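Sorting cell for mixed snack packs – what happens to the hand packers?

flumska_ops
Posted at 6:40 in the morning
We pack mixed vending orders at the Magesa site. Management wants the loose returns sorted by a two-arm cell on the day shift. At present that is 14 people on hand sorting, one bench each. Wrapped bars are stiff and predictable. Film packets are a different matter, as they fold wherever the fingers close. 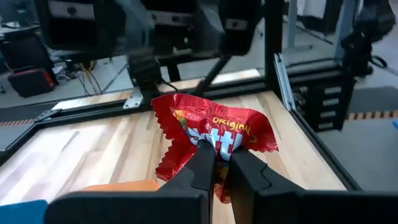
My concern is the job left over. Last May we put a case erector on line 5 and the two operators became jam clearers. Same grade, more walking, less say over pace.

vutov77
Grade is the thing to settle first. We wrote "cell attendant" as a separate role with 90 minutes maximum before rotation. Staff accepted it. They did not accept being called when a light came on.

barnen_maint
Disagree on rotation. With 15 minutes of handover each time you lose the person who knows why the left arm keeps dropping packets. Keep one attendant per shift and pay for it.

vutov77
Then you have one person watching bins all shift. We tried that – error reports went up after lunch.

flumska_ops
Layout for reference. Product lies mixed on the table, with bins at the far side and a small tray in the middle for the dark bars.

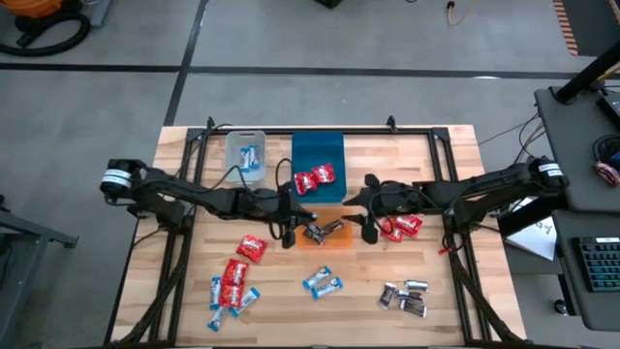 Sorting table with both arms over the work area.

barnen_maint
Who refills the table? If it is a hand packer, that is still a bench job and should be graded as one.

flumska_ops
Undecided. The draft says "as available". I have asked for that wording to be removed.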